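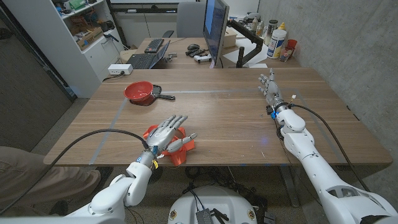
Lab notebook, Cellham bench, June, 14:20

Task: left hand presses down on the orange plastic and closes on it, right hand stays clear. Bowl and pan are at the far left, near the taped area. Teleop with the Kundum gloves, operator R. Cormier, headset view only.

Target for the set is 80 demos. Got 34 before stopping, 2 of them thrown out (left glove lost tracking in the middle of the grasp, fingers froze half closed). Remaining files are in the Lellico folder, not yet trimmed.

Notes

Latency glove to hand measured at 300 ms on the first run. Too slow for the close — Ravinder overshoots and then corrects, and the correction ends up in the data. Restarted the bridge and it felt better but I did not measure again. Do that first tomorrow.

Thumb mapping on the left is still off. Operator's thumb at rest gives a robot thumb angled inward, so a flat approach catches the edge of the plastic. Tried a new zero pose, small gain. Berrada's calibration script may handle this, need to ask which version they run.

Crumpled plastic never lands in the same shape twice. Leave it. Only the starting area should be held fixed, so the object goes back near the left hand before each run.

Left cable arcs over the wrist and pulls when the forearm rolls out. Add slack before the next block.

Right arm: hold pose drifts toward the back of the table over long runs. Logged joint values, will plot.

Open: do we keep demos with a second grasp attempt? Ravinder says keep and label. I would split them out — decide before training.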